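Chapter 7
Wounds and Their Repair

Learning aims
By the end of this chapter you should be able to describe the stages of healing, explain the difference between primary and secondary closure, and record a wound correctly on a patient chart.

7.1 Introduction

The care of wounds is among the oldest branches of medicine. Long before the causes of infection were understood, healers washed, packed and bound injuries with whatever was to hand. The ward books of Horden Infirmary, which begin in 1942, list 149 patients admitted with deep cuts in a single year, most of them from the dockyard. The entries are brief, but they show how closely the length of stay depended on the state of the wound on arrival.

A wound made by a blade under controlled conditions differs from one caused by accident. Its edges are clean and lie close together, and little of the surrounding tissue is damaged. Such a wound is normally suited to primary closure. A torn or crushed wound may have to be left open and allowed to fill from its base.
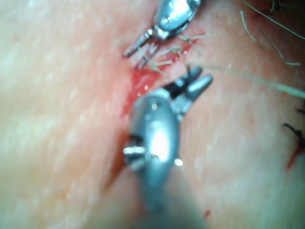
7.2 The stages of healing

Healing is usually divided into four overlapping stages. Bleeding is first brought under control by the narrowing of vessels and the forming of a clot. Inflammation follows, during which white cells clear the area of debris and bacteria. New tissue is then laid down, and over the following months it is slowly remodelled into a scar. The terms used here are those of Etim (see Further Reading, Chapter 11).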